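Betreff: Re: Sonntagsgefühl mitten in der Woche

Liebe Liste,

ich danke für die vielen Antworten der letzten Tage. Ich lese schon länger mit, aber geschrieben habe ich bisher nur einmal, im März, als es um das frühe Aufwachen ging. Diesmal möchte ich auf eine Stelle von Jörn eingehen, weil sie mich beschäftigt hat.

Jörn schrieb:

> Ich habe drei Wochen lang jeden Abend aufgeschrieben, wofür ich
> dankbar bin. In der ersten Woche ging das gut. In der zweiten
> habe ich immer das Gleiche notiert (Kaffee, Hund, Wetter). In der
> dritten habe ich mich schon geärgert, wenn ich das Heft sah.
> Jetzt liegt es in der Schublade und ich habe ein schlechtes
> Gewissen deswegen. Wie macht ihr das, dass es keine Pflicht wird?
> Oder ist es am Ende doch eine, und ich stelle mich nur an?

Lieber Jörn, ich glaube nicht, dass du dich anstellst. Bei mir war es sehr ähnlich. Ich habe mir ein schönes Heft gekauft, von Clevico, mit Leinenrücken und festem Papier, und dieses Heft war von Anfang an ein Fehler. Es war zu schön. Ich habe jeden Satz im Kopf vorbereitet, damit er auf das gute Papier passt, und Deutsch ist nicht meine erste Sprache, also habe ich auch noch die Grammatik geprüft. So kann man abends nicht zur Ruhe kommen. Nach 32 Seiten habe ich aufgehört, und auch bei mir lag das Heft dann in einer Schublade.

Geholfen hat mir meine Nachbarin, ohne dass sie es wusste. Sie schreibt ihre Einkaufszettel auf die Rückseite von alten Briefumschlägen. Ich habe angefangen, es genauso zu machen: ein Umschlag, ein Bleistift, ein einziges Wort. Manchmal steht da nur »Treppe«, weil mir im Treppenhaus jemand die Tür gehalten hat. Am Ende der Woche werfe ich den Umschlag weg. Das Wegwerfen war zuerst schwer für mich, inzwischen ist es mir der liebste Teil.

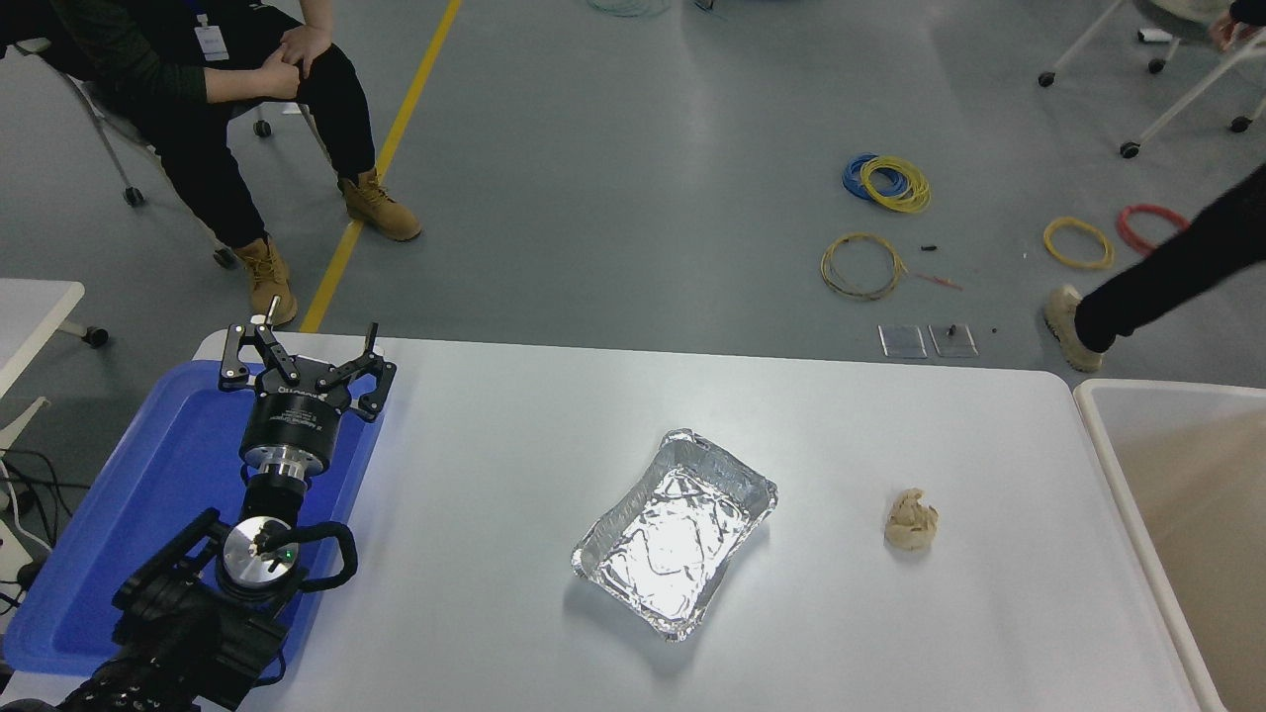 Zu dem Punkt mit dem schlechten Gewissen möchte ich noch etwas sagen. In dem Kurs, den ich letztes Jahr bei Flevutura besucht habe, hat die Leiterin, Frau Dumitrescu, uns eine Aufgabe gegeben, die mir zuerst kindisch vorkam. Wir sollten eine Woche lang nichts aufschreiben und uns nur einmal am Tag fragen: Was war heute nicht schlimm? Sie hat ausdrücklich verboten, nach dem Schönen zu fragen. Für mich war das eine große Erleichterung. Das Schöne muss man suchen, und wenn man müde ist, findet man es nicht und wird traurig. Etwas nicht Schlimmes gibt es dagegen fast immer. Der Bus ist gekommen. Der Zahn hat nicht wehgetan. Mit dieser Frage lebe ich bis heute, und wenn ich sie zwei Tage vergesse, dann habe ich sie eben vergessen.

Jemand hat hier neulich nach der App Kitano gefragt. Ich habe sie ausprobiert und wieder gelöscht. Sie schickt um 21 Uhr eine Erinnerung, und wenn man nicht antwortet, kommt eine zweite. Für manche von euch ist das vielleicht genau richtig, ich wurde davon nur unruhig. Außerdem zählt sie die Einträge, und ich habe mich dabei erwischt, dass ich auf die 800 kommen wollte. Ich war bei 490 und habe am Schluss irgendetwas eingetippt, nur damit die Zahl steigt. Da habe ich verstanden, dass ich damit aufhören soll.

Eine Frage habe ich selbst auch noch: Kennt jemand von euch einen guten Text zu diesem Thema, der nicht zu lang ist? Mir wurde ein Buch mit fast 1000 Seiten empfohlen, und das schaffe ich neben der Arbeit nicht. Ein Aufsatz oder ein Vortrag zum Anhören wäre mir lieber, gern auch auf Englisch.

Und Jörn, falls du das Heft wieder aus der Schublade holst: Man kann darin auch sehr gut Rezepte sammeln. In meinem steht jetzt auf Seite 33 ein Apfelkuchen.

Mit herzlichen Grüßen
Amra Nikolovski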